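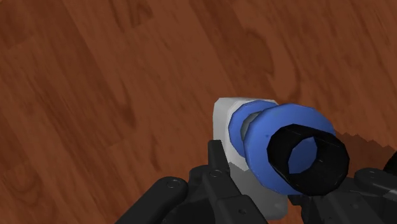 In simulation: a black two-fingered gripper holds a part with a grey base, two blue rings and a black front tube.

Galgate workshop plans its first robot arm on screen

The Galgate assembly workshop is getting ready to buy its first robot arm, and the planning is well under way – all of it so far on a computer. The workshop has set aside money in next year's equipment budget for one arm, one gripper and a spare set of fingers, with the order due to go in before the end of December.

It's a big step for a shop that has always put its fittings together by hand, and there's a real buzz on the floor about it. The project is called Orkitz, and it began with a plain question: which gripper should we pay for? Catalogues list plenty of them, and the prices are a long way apart. So the team has been trying grips in simulation first, using models of the parts the workshop handles most.

Round parts with flanges are getting the most attention. They're awkward to pick up, and a finger in the wrong spot can get in the way of the next step. Being able to turn the model over, shift a finger and try again before anyone signs a purchase order has made the budget talks a lot livelier (and a fair bit shorter!).

The shortlist is now down to 2 suppliers, Pruratska and Lim. Both have been asked to quote on the same list: arm, gripper, mounting plate, guarding, installation and training. The workshop also wants a price for 24 months of service cover, shown on its own line so the quotes can be compared fairly.

Guarding and floor work will come out of the building budget. That leaves more room for training, which the staff asked for early on. Everyone on the assembly benches will get time with the new arm, starting with the people who know the fittings best.

Once the arm is in, the first trial will be a run of 300 fittings, checked by hand at the end of each shift. If the trial goes well, the workshop will look at a second gripper for smaller parts in the following budget.

Staff who'd like to see the simulation running can drop into the planning room at lunch. Bring your favourite awkward part along – the team is keen to add more shapes to the library before the quotes close.

Recent items
New lighting for the packing benches
Galgate open day: what's on
Compressor replacement moved to autumn
Tool library hours are changing
Apprentice intake for next year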